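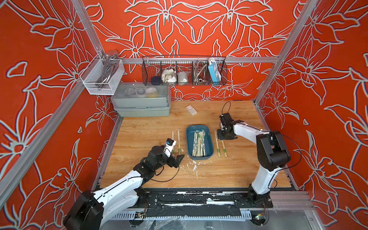
**Figure 1.** The Prakby cell with wrapped chopsticks in and beside the tray. Both arms share one rail at the front of the table.

### 3.2 Collecting the demonstrations

All demonstrations for the chopstick task were recorded in the Prakby cell (Figure 1). Three operators, Thongdee, Limsakul and Klinhom, drove the arms by teleoperation. Each had practiced for two sessions on the block-sorting task before any of their runs were kept.

At the start of an episode, the operator placed wrapped chopsticks in the tray and on the wood on either side of it. Positions were not measured. We asked only that the layout change between episodes and that every piece stay within reach of at least one arm. Small items left on the table from other tasks were not cleared away, and the patterned walls stayed up throughout.

An episode ended when the operator pressed the foot switch or after 2000 control steps, whichever came first. We recorded 1618 episodes in total. Of these, 137 were dropped — mostly for lost camera frames, and a few where the operator stopped early.

Each arm carries its own wrist camera, and we found these views more useful than the fixed view once the fingers were down inside the tray.

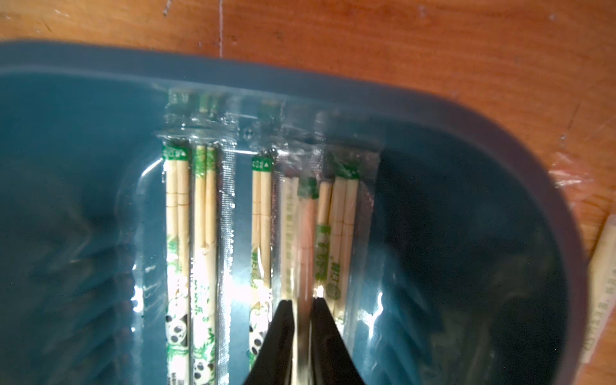

Clear plastic was the hardest material to deal with. Glare on a sleeve changes with small motions of the wrist, and the early policy often closed its fingers too high. We therefore added up to 25 extra episodes per operator in which the chopsticks were still in their sleeve, and asked the operators to lower the gripper slowly before closing. These episodes carry the same task label as the rest.

Kanokwan Kaewmanee reviewed the recordings and marked the first frame of contact in each one. Unclear cases went to a second reader, Anong Tanasarn, whose mark was used. The marks serve only for the analysis in Section 5 and are not given to the policy during training.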